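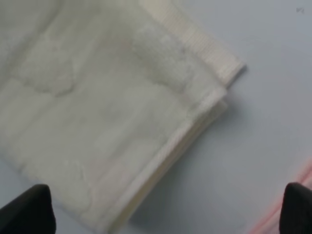
When does the Fallwood allotment water get switched back on at the top taps?
Monday morning, once the new valve has been fitted, and the lower taps stay on all weekend as usual.

Fallwood Community Garden
Minutes of the summer general meeting, 4 Jul 2026, held under the big maple by the tool shed

The meeting opened a little after ten, once the folding chairs had been passed down the line and everybody had found some shade. It was lovely to see so many plot holders on a holiday morning, and we thank those who put off their cookouts to be with us. There were 30 members present, plus a few children and one very patient dog.

Minutes of the May meeting
Read and accepted, with one correction. The bean trellis by the east gate belongs to plots 12 and 13 together, and we had put it down to plot 12 alone. Our apologies to plot 13, who took it in very good humor.

Water
This took up most of the morning, as it tends to in July. The leak at the top of the hill was found under the path near the compost bays, and the old valve has rusted clean through. A replacement from Vuorinen will cost $172, and the meeting agreed to buy it. Two members who are handy with a wrench offered to do the fitting. Until then, plot holders on the upper rows are asked to carry from the lower taps, and those of us with plots near the bottom might think of lending an arm, or at least a wheelbarrow.

There was a long and friendly discussion on sprinklers left running after dark. Some felt a timer was fine so long as it was set with care, others had walked through a swamp to reach their tomatoes. It was agreed that sprinklers go off when you leave, timer or no timer, through the end of the season.

Money
The balance stands at $1,056 before the valve is paid for. All but two plot fees are in, and reminders have gone out. The seedling sale in May did better than last year, mostly thanks to the peppers, and we would like to start them a week earlier next spring if the Dridudby greenhouse will let us have the bench again.

Waiting list and plot 63
Plot 63 has come free, as its holders are moving to be near their grandchildren. We will miss them and their sweet peas. The plot goes to the next family on the list, who have asked whether the gooseberry bushes can stay. They certainly can.

Compost
The left bay is full and should be left alone now. Please use the middle one, and please — this was asked for with some feeling — no more corn cobs unless they have been chopped.

Harvest supper
It was agreed to hold it in the Flostier hall again, with long tables and everyone bringing a dish. The hall has new ovens, so hot dishes are welcome this time. A sign-up sheet is on the shed door — the pen on the string is working again.

Any other business
The key to the mower box is missing. Check your pockets and your glove compartments.
A member asked about keeping bees along the back fence. Carried over to the fall meeting, so neighbors can be asked first.

The meeting closed at twenty to twelve, and there was lemonade.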